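Prirnbridge Tasting Room – Gallery: Beans and Jars

Page updated March 9, 2022

The gallery covers the dry side of the coffee bench at Prirnbridge: storage, portioning and refilling. Brewing equipment has its own page, as do the grinders. Pictures open at full size when selected.

Notes on the stock and the bench

Beans are bought from Kollulden in sealed sacks and moved to glass for daily use. The sacks stay in the cool store until July, when the new season's order replaces them. Two roasts are held at any time. The darker one is listed as Cui and the lighter as Galix. Batch 913 was the last to be logged under the old numbering.

Glass is preferred on the bench for one practical purpose: the level can be read without lifting a lid. Faceted jars are easier to grip than round ones but slower to clean, as oil from dark beans collects along the inside corners. Jars are emptied fully before washing and left open to dry for three hours.

Small amounts are moved by spoon. A scoop is faster – it also spills more when a jar is nearly full. The bench scale reads to the nearest gram, so single beans are counted by hand when a sample has to match. The standard sample is 94 beans. Broken beans are set aside and left out of the count.

Spoons are plain white and are kept apart from the kitchen cutlery.

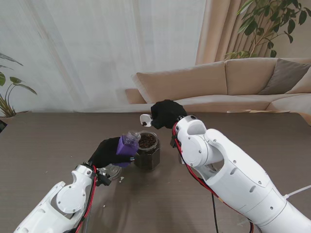
Hexagonal glass jar of dark beans, filled nearly to the rim, with a single bean on the white spoon.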